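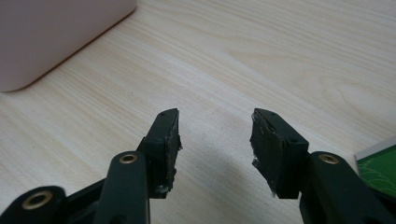 3 min read

Machines that tidy up: not by Tuesday, says Dikau trial

Anyone hoping to hand over the kitchen table to a machine this spring may want to hang on to the dishcloth. A household chores trial run in Dikau by the automation firm Flenholm has published its first results, and they will be of comfort mainly to people who are paid to tidy up.

The company set its system, known as Presex, a single job: clear a table. It was given 300 goes at it through April, on tables laid out with the sort of things that collect on tables. Cards, lids, small boxes, pens, post. A go counted as a success if everything ended up in the right place, undamaged, with no human stepping in.

Presex managed it 102 times.

"I'd call that a decent month," said Nabila Saragih, who led the trial. "My teenage son had a worse one."

Most of the failures were dull. The machine closed its fingers on a thing, lifted, and the thing stayed where it was. Flat objects were the worst by a distance. A playing card lying on a smooth tabletop gives a pair of fingers very little to get hold of, and where a person will slide the card to the edge without thinking, Presex tended to press down on it from above, wait, press down again and then move on to the next item as though the matter had been settled.

Boxes went better. Anything with two sides and a bit of height was usually picked up first time, though not always put down with the same care. The report has a short paragraph headed "Release", from which it emerges that one sugar bowl is no longer with us.

The system learns from people doing the chore themselves with a gripper held in the hand, while a camera on it records what the fingers get up to. Flenholm's staff have been at this since the winter. It is slow going and rather hard on the equipment. The soft pads on the inside of the fingers, which do the gripping, take the brunt of it: on the tool seen at the top of this page they are scuffed and torn, with bits coming away at the bottom.

Saragih said pads were now the department's most regular purchase after coffee. "People ask me about the software. I spend a good part of my week with a tube of glue," she said. "You pick up a card off a table the way a machine would have to, over and over, and you find out what rubbing does."

Worn pads matter more than they might seem to. A fresh one and a shredded one do not hold things in the same way, so a grip learned with the first can let go with the second. The trial report puts 13 of the failures down to pads that should have been changed beforehand. The rest it puts down to the machine, the lighting, the post and, in one case, a cat.

Speed is the other sore point. Flenholm does not give an average time for clearing a table, saying the figure would be "unhelpful at this stage". Those who watched a demonstration in the afternoon session saw a table of moderate untidiness dealt with before the tea went cold, but only just, and it was a large pot.

Shops have been keener than households so far. Siregar, a stationery wholesaler on the edge of Dikau, is to take 2 of the machines on loan to put returned stock back in its trays, a job its staff describe as one they would be glad to see the back of. The work suits Presex better than a family table does. The items are known in advance, most of them come in boxes, and they do not have jam on them. Siregar will keep its present returns team throughout, partly to do the greetings cards.

Flenholm says it will run the table trial again in the autumn with a thinner fingertip, meant to get under flat things, and a pad made of something tougher. Saragih would not be drawn on a target, or on when a version might be sold for the home. She did say she still clears her own table by hand, in the evenings, and that it takes her a couple of minutes if she leaves the post.

Washing up is not part of the programme. A question about ironing was met with a long silence, after which the session moved on to the loan terms.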